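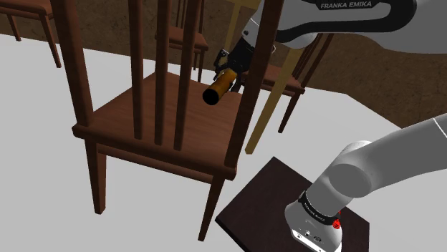

Ergonomía del mobiliario y gestión de espacios de estudio
Unidad 4. El asiento de trabajo: dimensiones, postura y mantenimiento

4.1. Objeto de la unidad

La presente unidad aborda los criterios que deben orientar la elección y la disposición de asientos en bibliotecas, aulas y salas de lectura. Se presupone el conocimiento de las nociones de antropometría expuestas en la unidad 3, en particular el uso de percentiles y la distinción entre medidas estáticas y funcionales.

4.2. Dimensiones de referencia

La altura del asiento se determina a partir de la altura poplítea, es decir, la distancia vertical entre el suelo y la cara posterior de la rodilla. Un asiento demasiado alto comprime la parte inferior del muslo; uno demasiado bajo obliga a flexionar en exceso la cadera y traslada la carga a la zona lumbar. La profundidad se fija en función de la longitud nalga-poplíteo del usuario de menor talla, de modo que quede espacio libre entre el borde delantero y la pantorrilla.

La distancia vertical entre el asiento y el tablero de la mesa condiciona la posición de los hombros. En el caso práctico Mornent se adopta un valor de 270 mm, que el alumnado deberá contrastar con las tablas entregadas en la unidad anterior.

4.3. El respaldo

Se distinguen dos familias principales: el respaldo continuo y el respaldo de listones. El primero reparte mejor la presión; el segundo favorece la ventilación y facilita la reparación por piezas. En ambos casos conviene dejar un hueco libre en la zona sacra - con frecuencia olvidado en los modelos económicos - para que la pelvis pueda retroceder sin que el tronco pierda apoyo.

La inclinación dependerá del uso. Para la escritura se prefieren respaldos casi verticales; para la lectura prolongada se admite una apertura mayor del ángulo entre tronco y muslo.

4.4. Caso práctico: sala de lectura Villa

La sala Villa dispone de 101 plazas y registró 3,412 accesos durante el mes de octubre. La dirección del centro estudia sustituir la dotación actual por una de las dos series siguientes:

Serie Dirard: silla apilable, respaldo de listones, sin reposabrazos.
Serie Carkgate: silla no apilable, respaldo continuo, asiento tapizado.

El informe deberá valorar la adecuación dimensional, el ruido por arrastre, la facilidad de limpieza y el coste de reposición a lo largo de 9 años. No se aceptarán propuestas basadas exclusivamente en el precio de compra.

4.5. Mantenimiento

Las uniones entre patas y asiento se revisarán al comienzo de cada curso. Toda silla con holgura apreciable será retirada del servicio hasta su encolado o reapriete. Los tacos de fieltro se sustituirán cuando presenten desgaste desigual.

4.6. Entrega

Extensión máxima: cuatro páginas, sin contar anexos. El informe se presentará en la secretaría del departamento antes de las 14:00 del último día lectivo de noviembre. Los planos acotados se adjuntarán en hoja aparte.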